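ZALLSTEAD PUBLIC LIBRARY TO OPEN EXPANDED HOME REPAIR AND CRAFT LENDING COLLECTION

Cardholders will be able to borrow tools, kitchen equipment and sewing machines beginning in January

ZALLSTEAD – The Zallstead Public Library announced today that it will open an expanded lending collection of household tools, kitchen equipment and craft supplies in January. The collection, to be known as the Mangubat Lending Room, will occupy the former periodicals area on the ground floor of the main library and will be open to every resident who holds a valid library card.

The opening follows a two-year trial at the Cisura Street branch, where a small number of items were lent from a cabinet behind the circulation desk. Demand during the trial was steady in all seasons and exceeded supply in spring and early fall, when waiting lists for carpet cleaners, hedge trimmers and pressure canners often ran to several weeks.

"Residents told us plainly that they did not want to buy a tile cutter in order to replace one row of tiles," said Ama Ametepe, Director of the Zallstead Public Library. "Our library has always bought things once so that many households could use them. We are pleased to extend that service to the kitchen, the workshop and the sewing table."

About the Collection

The Lending Room will open with 86 different kinds of items, each of which will appear in the library's online catalog alongside books and films. Patrons may search by name, by subject or by the type of job they have in mind. A search for "drywall," for example, will return the library's taping knives and stud finders together with its printed repair manuals.

The opening collection is arranged under five headings: Repair and Maintenance; Garden and Yard; Kitchen and Preserving; Sewing and Textiles; and Measuring and Testing. The last of these includes household electricity monitors, moisture meters and a set of luggage scales, all of which were among the most requested items at the Cisura Street branch.

Most items will be lent for one week and may be renewed once if no other patron is waiting. Sewing machines and pressure canners may be kept for two weeks. There is no charge to borrow. Late fees will apply to items on which another patron has placed a hold, and replacement costs will be charged only when an item is lost or damaged beyond ordinary wear.

Small parts and accessories will be packed with the item to which they belong, and each package will carry a printed contents list. Patrons are asked to check the list at the desk before leaving and again before returning the item. Consumable supplies such as sandpaper, thread, canning lids and drill bits will not be provided, with the exception of one starter set of sewing machine needles per loan.

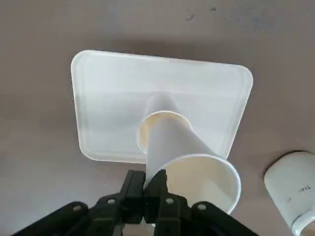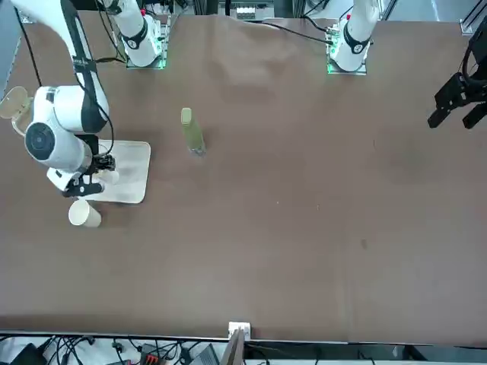
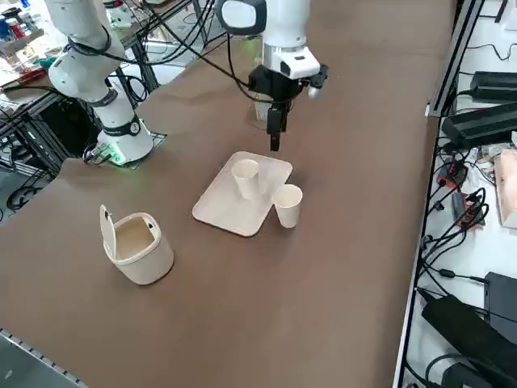 Items may be reserved online, by telephone or in person. A reserved item will be held at the desk until closing time on the third day after the patron is notified. Patrons who are unable to visit the main library may ask for smaller items to be sent to the Cisura Street branch, although ladders, carpet cleaners and other bulky equipment must be picked up and returned at the main building.

Renovation of the Ground Floor

Work on the former periodicals area began last summer and is now nearing completion. The project includes new flooring, additional electrical outlets, a ventilated storage area for garden equipment and a wider door on the parking lot side, so that patrons may load large items without carrying them through the reading room. Current newspapers and magazines have been moved to the second floor, next to the local history shelves, where seating has been increased.

The design was prepared by Gion Grabner, an architect whose office also completed the renovation of the children's department. Mr. Grabner said that the plan was shaped by the difference between lending books and lending objects.

"A bookshelf is a very forgiving piece of furniture," Mr. Grabner said. "An apple press and a pasta maker do not want the same shelf, and neither of them wants to be lifted from above shoulder height. We spent a good deal of time on depth, on height and on the path from the shelf to the car."

The original terrazzo border along the north wall, which was uncovered when the old carpet was removed, has been cleaned and will remain visible. The card catalog cabinets that stood for many years in the same area have been refinished and will be used to store hand tools, sewing patterns and measuring instruments.

Noise has been a concern for some patrons of the adjoining reading room. In response, the library has installed a glazed partition with an acoustic seal and has set aside a time for the testing of returned power tools, which will take place before the building opens at 9:00 a.m.

Classes and Repair Evenings

A program of free classes will accompany the collection. Each class will be limited to a small group and will concentrate on one task, such as sharpening kitchen knives, hemming trousers, patching a wall or making a first batch of jam. Registration is required, and preference will be given to patrons who have not yet attended a class in the current season.

The classes will be coordinated by Humaira Marwat, who joined the library from the adult education department of the Zallstead school district. Ms. Marwat taught dressmaking and basic upholstery there and led the sewing workshops offered during the trial at Cisura Street.

"Many of the people who came to the workshops already owned a machine that had been sitting in a closet for years," Ms. Marwat said. "They had lost the manual, or the tension was wrong, or they had been told it was not worth fixing. Very often it needed a cleaning and a new needle. I would like the new program to reach those people as well as the ones who are borrowing."

Repair evenings will be held once a month from 6:00 p.m. to 8:30 p.m. Residents may bring one household item each and work on it with the help of an experienced repairer. Lamps, small appliances, clothing, bicycles and wooden furniture that can be carried by one person will be accepted. Microwave ovens, gas appliances and items with damaged lithium batteries cannot be brought into the building.

Getachew Feyisa, who has run a shoe and leather repair shop in Zallstead for many years, will attend the first two evenings to advise on bags, belts and footwear. Mr. Feyisa has also donated a hand-cranked leather stitcher, which will be kept in the Lending Room for supervised use and will not be available for loan.

Funding and Donations

The renovation has been paid for through the city's capital improvement budget and a bequest from the Mangubat family, for whom the room is named. The late Mrs. Mangubat was a regular patron of the main library and left the bequest for "the practical education of the people of the town." The Friends of the Library contributed the proceeds of two annual book sales toward the purchase of kitchen and preserving equipment.

Further support has come from Vurus, a Zallstead hardware supplier, which is providing replacement blades and filters for the first year of operation and has agreed to service the library's power tools at cost.

"Our customers ask us every day whether they can rent one thing or another for a weekend, and for the smaller tools we have never had a good answer," said Lorenz Bachmann, General Manager of Vurus. "We expect that people who borrow from the library will come to us for the paint, the screws and the advice, and we are glad to see the work get done."

Roughly 50 items have been donated by residents since the project was first announced. The library thanks all donors and asks that further offers be made by telephone before anything is delivered. Equipment must be clean, complete and in working order, and donated electrical items will be inspected before they are added to the catalog. The library is especially interested in receiving dehydrators, clamps, adjustable dress forms and cake pans in unusual shapes. It has no present need for bread machines.

Borrowing Requirements

Borrowers must be at least 18 years of age and must sign a one-page agreement on their first visit. Certain items, among them chain saws, extension ladders and pressure canners, require a short safety orientation, which can be completed at the desk in a few minutes and need not be repeated for later loans. Patrons under 18 may use equipment in the Lending Room when accompanied by an adult cardholder. A list of items requiring orientation is available at both library locations.

The Lending Room will be open during regular library hours, with the exception of the final 30 minutes of each day, when only returns will be accepted. Large items must be returned to the desk and may not be left in or beside the outdoor book drop.

About the Zallstead Public Library

The Zallstead Public Library serves residents of the city and surrounding townships from its main building and its branch on Cisura Street. In addition to its circulating collections, the library offers homework assistance, a home delivery service for patrons with limited mobility, public computers, meeting rooms and a local history archive. Library cards are free to all residents and may be obtained at either location with proof of address.

Members of the press who wish to visit the Lending Room before it opens are asked to contact the office of the Director at the main library.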